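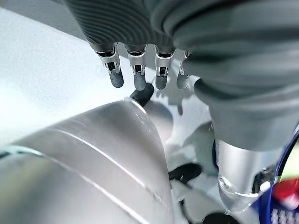
Keeping a white worktop white

Pale worktops show everything, and most of the damage done to them comes from the cleaning. These notes cover laminate and solid surface tops in kitchens, utility rooms and workshops. Stone needs different treatment and has its own page.

Everyday wiping

Use a soft cloth, warm water and a small squirt of washing-up liquid. Wipe, rinse the cloth, wipe again with plain water, then dry with a tea towel. The second wipe matters more than people think. Dried soap leaves a dull film, and the film holds on to grease, so the top looks grubby again by the evening.

Cream cleaners should be kept for the sink. On a gloss laminate they leave fine scratches that you only notice when the light comes in low, and there is no getting them out.

Tea, coffee and turmeric

Mix bicarbonate of soda with a little water until it is the thickness of toothpaste. Spread it on the stain, leave it for ten minutes and lift it off with a damp cloth. Don't scrub. Tea usually goes the first time. Turmeric may need three or four goes, and a faint yellow mark near a sunny window will often fade by itself over a week or two.

For a stubborn ring on a solid surface top, Eleni Karagiannis of Stolutcombe uses a weak bleach solution, 10 ml of thin bleach in 1000 ml of cold water, laid on with a folded piece of kitchen paper for five minutes and then rinsed off well. Try it first somewhere out of sight. Open the window, and never use it with vinegar or any other cleaner.

Glue, labels and tape

Warm the label with a hairdryer on its low setting and peel slowly from one corner. Rub what is left with a drop of cooking oil, wait a few minutes and wash with soapy water. White spirit works on tape residue but keep it well away from joints and edging strips, where it can soften the adhesive.

For dried PVA, lay a wet cloth over it for half an hour, then push it off with an old plastic card. A metal scraper is asking for trouble.

Ballpoint and marker

Surgical spirit on a cotton bud. Work from the outside of the mark inwards and change the bud often, or you will spread the ink about. Permanent marker can be drawn over with a whiteboard pen and wiped while still wet – it sounds daft but it lifts a good deal of it.

Scratches

On a matt solid surface top, light scratches can be rubbed out with wet and dry paper. Start at 300 grit or the nearest your shop has, then go up to 1000, using plenty of water and a circular movement. Cover a wide area or you will be left with a shiny patch. Laminate can't be sanded at all. Obaidul Akanda fills deeper nicks in laminate with a matching repair paste, pressed in with a plastic knife and wiped level before it sets.

Things to keep off it

Hot pans, wet steel wool, newspaper, beetroot, hair dye, and cheap rubber feet, which can leave a brown mark that won't shift. Put a cork mat or a scrap of felt under anything that stays in one place.

Check the sealant along the back every June and redo any part that has gone black or come away.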